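Rultwood mezzanine: pad slip on gripper 3

Gallery page, September. Notes by Krešimir Berisha, checked by Apinya Intarasuk.

The fault was logged on a Wednesday during handheld recording at the Rultwood site. Gripper 3 lost its hold on a part with the fingers closed and the trigger still fully pulled. The part dropped onto the table. No one was hurt, and the only damage was a dented corner on the part. The session log reads "slip, no input change," and that entry was enough to stop work on that unit under the Sorska site rules.

Slip had been reported on the same unit twice before, both times late in the afternoon. Both reports were closed as operator error. They have been reopened and attached to this one.

The handheld units have two fingers with black rubber-padded rims and a textured mesh pad inside each rim. The fingers sit in a V that narrows toward the base, so a part pushed deep into the gap is held mostly by the wedge, and a part held near the tips depends on the pads. Cardboard parts are the worst case for the tips. They shed dust, the dust fills the mesh, and grip falls off with no change in how the trigger feels. 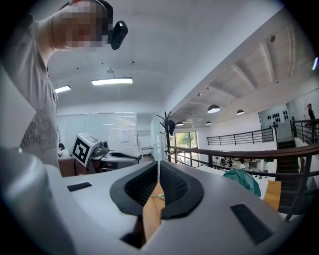
Pull tests were done at the bench the next morning with a spring scale, using the same cardboard stock and a part held at the tips. Gripper 3 let go at 12 newtons. The spare unit, with pads from the same Ernell batch but far less use, let go at 15. The limit in our procedure is 15, so the spare passed with no margin at all.

Cleaning the mesh with a dry brush brought gripper 3 up by 2 newtons, still under the limit. New pads were fitted after that. The old pair went to Baranauskienė for a hardness check, and no result has come back yet.

A second item came up while the unit was apart. One finger had a small amount of side play at the pivot. It was within the drawing tolerance and was left alone, but it has been added to the weekly check.

Changes in force now:

Brush the pads at the start of each session and after every cardboard run.
Pull test each unit weekly, part at the tips, scale reading written in the log.
Below 15 newtons, tag the unit and take it off the floor.
No handheld work over the mezzanine rail with any part, tested unit or not. A drop at the table costs a part. A drop over the rail lands on the lower floor, where people sit.
A slip report may not be closed as operator error without a pull test.

Open points: the hardness result, and whether the 15 newton limit should be raised. Intarasuk wants a higher number before the next batch of pads is ordered. Berisha wants the hardness result first. Comments go in the fault log under gripper 3.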